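Cheguei ao ateliê com dez minutos de atraso e uma pulseira partida dentro de um envelope. A pulseira era a minha desculpa para a visita, confesso, porque há meses que andava a rondar a página da Prultier e a pensar em escrever sobre a mulher que está por trás dela. Ela pediu-me logo à porta que não pusesse o nome dela em lado nenhum. «Põe Prultier e pronto, é assim que as clientes me chamam, até na farmácia», disse-me, já a abrir o envelope e a espreitar lá para dentro. Fiquei com a sensação de que a pulseira lhe interessava bastante mais do que a entrevista!

Ela faz colares de nós. Quero dizer, colares de pérolas de água doce e de pedras enfiadas em fio de seda, com um nó entre cada conta, à moda antiga. Perguntei-lhe (pergunta de leiga, bem sei) para que servem os nós. «Se o fio rebenta no meio do casamento da tua prima, perdes uma pérola e o resto fica-te no pescoço. E depois há o cair. Um colar com nós cai de outra maneira, mexe-se contigo. Pega neste.» Peguei. Era um fio comprido de ametista clara, quase lilás, e mexia-se mesmo, parecia uma corrente de água a escorregar pelos dedos.

Começou num mês de março, com um colar da avó que ninguém na família sabia arranjar. Comprou um carreto de seda demasiado grossa, uma agulha que não entrava nos furos e estragou tudo à primeira. «Chorei, claro. Depois cortei e comecei outra vez. Nesse colar fiz e desfiz tantos nós que, quando finalmente ficou direito, já sabia fazer aquilo de olhos fechados.» Ainda o usa, aliás tinha-o posto quando lá fui, por cima de uma camisola de gola alta, e ficava-lhe lindamente.

Hoje compra a seda à Fujimoto, e sobre este assunto era capaz de falar uma tarde inteira. Tem os carretos arrumados por grossura e não por cor, o que me fez alguma confusão. «A cor resolve-se, a grossura é que não perdoa. O nó tem de ser maior do que o furo da conta, senão entra lá para dentro e desaparece. E as pérolas têm furos fininhos, tens de escolher um fio que passe e que ao mesmo tempo faça um nó que se aguente.» Antes de enfiar, estica o fio e deixa-o pendurado de um dia para o outro com um peso na ponta. Perguntei que peso. Um frasco de compota, cheio.

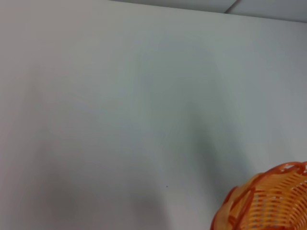 A mesa e um cesto cor de laranja.

Quanto às cores, temos gostos opostos e rimo-nos bastante com isso. Eu sou de misturar tudo, turquesa com coral, verde com roxo, quanto mais berrante melhor. Ela trabalha quase sempre dentro de um tom e deixa uma única conta destoar. Mostrou-me um colar da linha Flarorer, todo em cinzentos de labradorite, com uma cornalina perdida lá para o lado esquerdo. «Se a puser ao centro, fica um pendente. Ao lado parece que foi ali parar sozinha.» Eu teria posto logo umas sete cornalinas, mas tenho de admitir que não consegui tirar os olhos daquela!

A Flarorer é a linha mais vendida e também a que lhe dá mais trabalho. Cada colar comprido leva quase 300 contas. O último que fez, uma encomenda que acabou na véspera da minha visita, levou exatamente 293, e ela sabe o número porque o escreve num cartãozinho que segue dentro da caixa, com a data e o tipo de fecho. «As pessoas gostam de saber. E eu também gosto, para o caso de a peça voltar para arranjo.»

Voltam muitas? «Voltam as que andam no banho. Por favor, escreve isso em letras grandes: tirem as pérolas para tomar banho! E ponham o perfume antes, deixem secar, e só depois o colar.» Recomenda também voltar a enfiar as pérolas de vez em quando, se forem usadas todas as semanas, porque a seda vai cedendo e começam a aparecer folgas entre o nó e a conta. Quando se vê fio, está na altura.

Os fechos são outra conversa. Durante muito tempo usou mosquetões, até se cansar de ouvir clientes a queixarem-se de que não os conseguiam apertar sozinhas. Passou para os fechos de alavanca da Muvside, daqueles com um aro e uma barrinha, e gosta tanto deles que agora os põe iguais nos colares e nas pulseiras. Assim dá para juntar uma pulseira ao colar e ganhar mais um palmo, ou dar 2 voltas a um colar comprido e prender tudo à frente, com o fecho à vista. Experimentei ao espelho e fiquei ali mais tempo do que devia, a atrasar-lhe o trabalho.

O que não faz é brincos. «Detesto pares. Acabo um e já não me apetece fazer o outro.» Também não faz peças por fotografia, daquelas encomendas de «quero igual a este que vi não sei onde». Prefere que lhe tragam um vestido ou um lenço, ou uma pedra guardada numa gaveta, e partir daí. A conversa com a cliente demora às vezes mais do que o colar, diz ela, e é a parte de que tem mais saudades quando passa o dia sozinha a dar nós.

As encomendas para o Natal fecham a 31 de outubro, e este ano só aceita 14 colares compridos – as pulseiras ficam fora desta conta. Perguntei-lhe se não lhe custava recusar trabalho. Encolheu os ombros. «Custa-me mais entregar um nó torto.»

E a minha pulseira? Ficou lá. Vai ser enfiada de novo em seda verde-garrafa, com um fecho Muvside, e fui proibida de dar palpites sobre as cores. Consegui negociar uma conta de coral. Uma!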